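Ross Cruickshank
Thread, June. Handling rules for shelf work with one or two arms. These are the rules we use on the Rinero cell. Most of them were written after something went wrong. 1/

Scope first. The rules cover picking boxed groceries from open shelves and putting them back, at fixed stations, with a person within reach of the stop button. They don't cover mobile bases or anything with a blade. 2/

Rule 1. The stop button is tested before the first run of the day and after every change of operator. Press it while the arm is moving at low speed. Pressing it with the arm parked only tells you the lamp works. 3/

Rule 2. Approach speed inside the shelf volume is capped at 90 mm/s. Outside it, use whatever your risk assessment allows. The cap lives in the controller, where a script can't override it. We had it in the script until someone copied an old script. 4/

Rule 3. Grip force is set per item class and written down. For thin carton we start at 40 per cent of the gripper's range and go down from there. If the carton bows, the setting is too high, even if the pick succeeds. Log it as a damaged pick. 5/

Rule 4. Record the shelf before each run: which items, which level, which way they face. A still from the working camera is enough if it is saved with the run number. Restocking from memory is not a record. 6/ 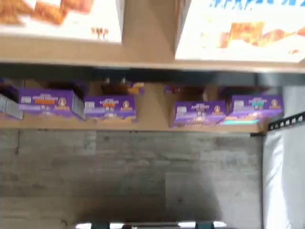
3 min read

Four purple Annie's boxes in a row on the middle shelf, two big white boxes on the level above. The first purple one is slightly angled. Under rule 4 the angle goes in the record as it stands. Don't straighten it unless the protocol calls for squared stock, and if you do straighten it, save a new still. 7/

Gaps matter as well. The second and third purple boxes have a short open stretch between them. A planner that assumes even spacing will choose a grasp point that isn't on a box. Measure the clearances or let perception supply them, and state in the log which one you did. 8/

Rule 5. Near-identical packs count as separate items. Same colour and same logo does not mean same product. Title and label band are part of the identity. If the task says "the purple box" and the shelf holds four, the task is badly written and the run should not start. 9/

Rule 6. Anything behind the front row is an obstacle until it is listed as stock. Recesses are dim and depth readings there are poor. We keep the fingertips forward of the rear face of the front row. Ailsa MacLeish wrote this one after we pushed a carton through to the back for the third time. 10/

Rule 7. Hanging sheet and fabric near the shelf gets its own keep-out zone, drawn with slack for movement. Rigid collision models handle cloth badly. A margin that looks wasteful in the simulator is usually fine in the room. 11/

Rule 8. Shelf edges are modelled at their real thickness. The front lip is where most of our contacts happen, nearly always on the way out with a box held slightly low. Lift, clear the lip, then retract. Two moves, never blended. 12/

Rule 9. A failed pick is never retried automatically more than once. After the second miss the arm retreats along the path it came in on and waits. The operator looks at the shelf in person before clearing the fault. Looking at the monitor does not count. 13/

Rule 10. Failures stay in the data. In our last Pivik log there were 2236 picks, and 97 were marked as failed or damaged. Had we deleted those, the grip settings in rule 3 would still be wrong. 14/

On labelling: use plain words. "Dropped", "crushed", "wrong item", "touched neighbour". Sutherland used numeric codes for a year and by the end two shifts were reading code 6 differently. Free text goes in a second field. 15/

Someone at the Prernotville site asked whether rule 9 could be relaxed overnight. No. If there is no one to look at the shelf, the scope in post 2 isn't met and none of this applies. Write a separate procedure and have it assessed. 16/

None of this replaces the robot safety standards your site already works to. It sits underneath them. Where the two conflict, follow the standard and tell me so I can fix the rule. 17/

Known gaps: nothing yet on shrink-wrapped multipacks, nothing on glass, and rule 7 needs a number for the margin. Ailsa is testing that now. I'll add it to this thread when she has a figure she will sign. 18/18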